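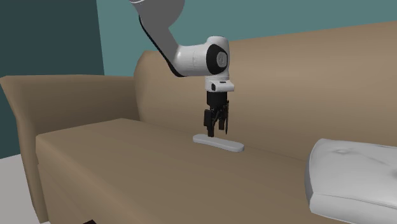
A tan couch with a flat white object lying on the seat cushion.

Against the Good Room

In the house where I grew up there was a room we did not use. It had a couch, a glass cabinet and a carpet with the marks of the vacuum cleaner still in it, and the door was kept closed so that the sun would not fade the fabric. We were five people and we lived in the kitchen. When a guest came, the door was opened, and the guest sat on the couch with a straight back and a small cup, and I think the guest wanted to be in the kitchen also.

This was in Ovar, on the coast of Portugal, where my parents still live and where the room still exists. I have lived in Australia for many years now, first in Tully, where it rains so much that nothing stays nice for long, and later further south. I have been in many living rooms in this time. When I came I expected that the good room was a habit of my country and of my mother's generation. But I found it in Australia too, with another name. It is called the formal lounge, and real estate agents write it in the advertisement as if it were a second bathroom.

I want to argue in this essay that we should give up the good room, and with it the good couch, the good plates and the towels that hang in the bathroom for nobody's hands. I know it is a small subject. But a person spends a large part of life at home, and how we treat our own furniture says something about who we think the house is for.

The usual defence is respect for the guest. My mother says it in these words: a visitor must have the best. I agree with her about the visitor. What I do not understand is why the best should be something the family is forbidden to touch. If I keep a couch for people who come four times in a year, then I have bought the most expensive thing in my house for people who do not live in it. And the visitor feels this. To be received in a room that is opened specially is an honour, but it is also a kind of warning. You sit down carefully. You look for the coaster. After one hour you say that it is getting late.

I remember the first house in Tully where I was invited for dinner. The couch had a dip in the middle and a blanket over one arm, and the dog had to be asked to move. I did not know many words yet and I was afraid of the evening. On that couch I stopped being afraid sooner than I would have on a better one. I slept there, in the end, because the creek had come over the road, and in the morning I was given toast and I ate it on the same couch, with crumbs, and it was not a problem for anyone.

A second defence is money. Furniture costs a lot, people say, so it must be made to last. Here I have more sympathy, because my parents bought their couch with savings and I know what it cost them in other things. But look at what the saving has produced. The couch in Ovar is older than I am comfortable to say. It is almost without use, and it is also out of fashion, a little hard, and the foam inside has gone to powder without any help from us. Fabric gets old in a closed room too. My mother has protected it for all these years and if she tried to sell it tomorrow, I do not believe she would get 70 euros.

The couch I have now I bought second-hand from a shop called Trurnero, which is a long shed full of wardrobes behind a tyre place. It was there with the tags still on, and the woman told me that it came from a deceased estate. Somebody had owned it and had not sat on it. I thought about this the whole way home. I am not a religious person, but I felt that I had some duty to that couch, and I have sat on it every day.

There is a third defence which is more serious, and I did not see it when I was younger. The good room can be a place of order when the rest of life has none. My mother worked in a cannery and raised three children in a kitchen. Maybe she needed to know that behind one door everything was in its place. I have friends with small children who tell me the same: give me one room with no toys, and I will be patient in the others. I accept this. A quiet room for the person who needs quiet is a good use of a room. But then the person should go in and sit down. My mother went in to dust, and came out again.

I should be fair about where I fail. I have no formal lounge, because my flat does not have the space, but I own 2 tablecloths which I have never put on the table, and until June there was a bottle of olive oil in my cupboard that I was keeping for a better dinner than the ones I cook. When I opened it, the taste was already flat. So the habit came with me in the suitcase, only it became smaller.

The builders do not help. In the new estates at Cirnport, where I sometimes go to look at display homes (it is free and the air conditioning is good), almost every plan has a room at the front with the widest window and the least purpose. The family area is at the back, beside the garage. I asked the agent what people do in the front room and she said they love it. I asked again what they do there, and she told me about the ceiling height. These are houses for which people will pay during the biggest part of their working lives, and a good piece of every payment goes for a room that is mostly looked at from the hallway.

What I would like is simple. Put the comfortable couch in the room with the best light and let everyone sit on it, the children with their feet up and the guest also. Eat from the good plates on an ordinary evening. Some will break. My parents have all 24 pieces of their wedding set, and I can count on one hand the meals I have eaten from it.

I spoke about this with my mother on the phone when I was writing. She listened politely. Then she said that when I visit at Christmas she will open the room, and that I should bring slippers.

July 2019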